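How to Check Blood Pressure at Home

Measuring blood pressure at home gives a physician a fuller record than a single office reading can provide. Many patients show higher numbers in a clinic than they do in familiar surroundings, and others show the opposite pattern. This guide from the Losley Center for Patient Education explains how to prepare, take a reading and keep a log. It is intended for adults who have been asked to monitor their blood pressure and does not replace advice from a health care provider.

Choosing a Monitor

An automatic monitor with an upper arm cuff is recommended for most adults. Wrist and finger devices are more sensitive to position and are generally less reliable. The cuff must fit the arm. A cuff that is too small can produce a falsely high reading, and one that is too large can produce a falsely low reading. Measure around the upper arm, midway between the shoulder and the elbow, and compare the result with the range printed on the cuff. Patients of the Losley and Imai clinics may bring a new monitor to any scheduled visit, where a nurse will compare it with the office equipment.

Before the Reading

Do not smoke, exercise, or drink coffee or other caffeinated beverages in the half hour before a measurement. Empty the bladder. Sit in a chair with back support, place both feet flat on the floor and keep the legs uncrossed. Rest quietly for 5 minutes. Television, telephone calls and conversation should wait until the measurement is complete.

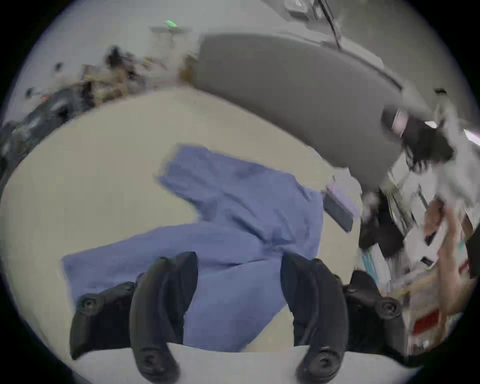 The cuff should be placed on bare skin. Remove tight clothing from the arm; a sleeve that is rolled up and squeezes the upper arm can affect the result. Position the lower edge of the cuff just above the bend of the elbow, with the tubing or marker aligned as shown in the instructions for the device.

Taking the Reading

1. Rest the arm on a table so that the middle of the cuff is level with the heart.
2. Turn the palm upward and relax the hand.
3. Press the start button and remain still and silent while the cuff inflates and deflates.
4. Write down both numbers and the pulse, along with the date and time.
5. Wait one minute and repeat the measurement on the same arm.

Unless the provider has given other instructions, take 2 readings in the morning before medication and 2 in the evening, for 7 days in a row. Record every reading, including any that seem unusual.

Understanding the Numbers

The first number, systolic pressure, is the pressure in the arteries when the heart beats. The second, diastolic pressure, is the pressure between beats. A single high reading is not a diagnosis. Providers look at the average over several days. Do not stop or change a prescribed medicine on the basis of home readings alone.

When to Seek Help

If a reading is higher than 180 systolic or 120 diastolic, wait at least one minute and measure again. If it remains that high, contact a provider right away. Call 911 if a reading at this level occurs with chest pain, shortness of breath, weakness, numbness, a change in vision or difficulty speaking.

Bring the log and the monitor to the next appointment. Printed log sheets are available at the front desk of each clinic.

Last reviewed: 1 May 2024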